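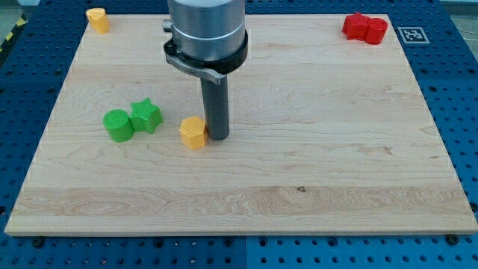
A robot arm's rod tool beside a yellow octagonal block on the maple practice board. Red and green blocks share the board.

Robotics & Automation | Company News
April — By Peadar Buckley
14 shares | 2 comments

Plekotier Releases Remote Teaching Kit for Block-Pushing Tasks

Plekotier today released Kikidum, a teaching kit that lets a person show a robot arm how to push small objects across a flat surface. The operator steers the arm from a separate desk with a handheld controller, and the software records the path of the tool along with the camera view. Those recordings are then used to train the arm to do the same job on its own.

The kit is meant for technical colleges and small automation shops that want to collect their own demonstrations. It includes the controller, a straight rod tool, a set of colored blocks in several shapes, a printed marker for camera alignment, and the recording software. The arm is sold separately.

Pushing was chosen as the first task because it needs no gripper. The rod touches the side of a block and moves it, and the block may slide straight or turn depending on where the contact is made. An operator has to correct for that during the push, and the corrections are part of what the software saves.

"A person will back off and come in from the other side without thinking much about it," said Vojtěch Rusnák, head of product at Plekotier. "We wanted those moments kept in the recording. Earlier versions of our software trimmed them out, and the trained arm got stuck more often."

Kikidum was tested over 11 weeks at Brakitz, a training center for machine operators. Six trainees took turns at the controller and recorded 182 demonstrations. Tasks included bringing blocks of the same color together, separating a pair, and moving a single block to a named corner of the board.

"Most of our people had never driven an arm remotely," said Radomír Kopecký, who runs the automation course at Brakitz. "They were slow on the first day. The speed limit on the controller helped, and we left it on for everyone."

The release also supports hand guiding on arms that allow it. In this mode the operator holds the arm and moves it directly, with the same recording format used for both methods. Plekotier recommends remote control for pushing tasks, as a hand on the arm can block the camera's view of the work.

Recordings can be replayed, labeled with a short text instruction, and deleted one at a time. Files stay on the customer's own computer unless the customer chooses to export them.

Kikidum is available now through Plekotier and its distributor, Hrubý. A second task pack — covering sorting by shape — is in testing.

Press contact: Vlastimil Holub, Plekotier communications office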